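Kindell gift subscription box, reviewed after three months

I had been looking for a present for my brother-in-law that did two jobs: something he would use, and some money going to a good cause. Kindell sells a monthly pantry box and passes a share of each order to a charity the buyer picks from a list. I bought the three-month plan in November and split one box off for my own house so I could see what he was getting.

Ordering took a few minutes. You choose a box size, choose a charity and type in a gift message. I picked Skondum, which runs a winter coat program, mainly because it was the only name on the list I already knew. The small box is $41 a month and the large is $56. Shipping is included on both, but sales tax is added at the last step and I would have liked to see it sooner.

The contents are mostly snacks, coffee, jam and dry goods from small makers. The crackers and the pear jam were very good. The coffee was fine. The second box had two bags of the same lentil soup mix, and when I wrote to ask about it, Romain Delaunay in customer service answered the same afternoon and took a little off the next charge.

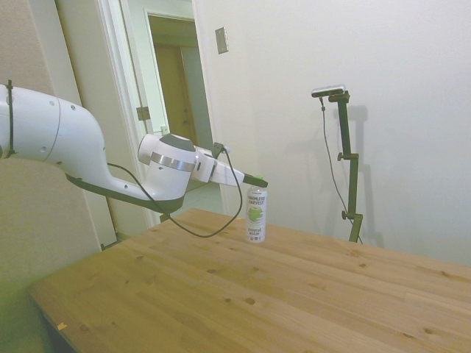
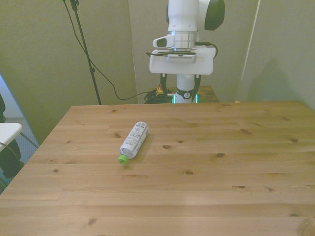 A slim can on the table in the first photo, a bottle with a green cap in the second.

Drinks are not part of the standard box - you can add them, but the prices are higher than at my grocery store and none of the extra goes to the charity. I would skip them.

The giving part is handled better than I expected. With each box you get a card saying how much went out under your name. Mine came to 22 percent of the box price, before tax, all three times. The terms page says the share can change with the season, so check it before you order. Skondum also sent a short thank-you letter in February, signed by Solène Bodin, with no request for more money in it.

Packaging is plain cardboard and shredded paper. One jar lid was dented but the seal had held.

My complaints are small. The gift message prints in very light gray type and my brother-in-law missed it the first time. You also have to turn off renewal yourself, and the switch is under Billing, not under Gifts, where I looked first.

I compared it with the Guillot holiday crate, which costs less and has nicer tins, but that one makes a single yearly donation and does not let you choose where it goes. If the food matters most to you, get the Guillot. I will order the small Kindell box again next winter, for three months, with renewal off.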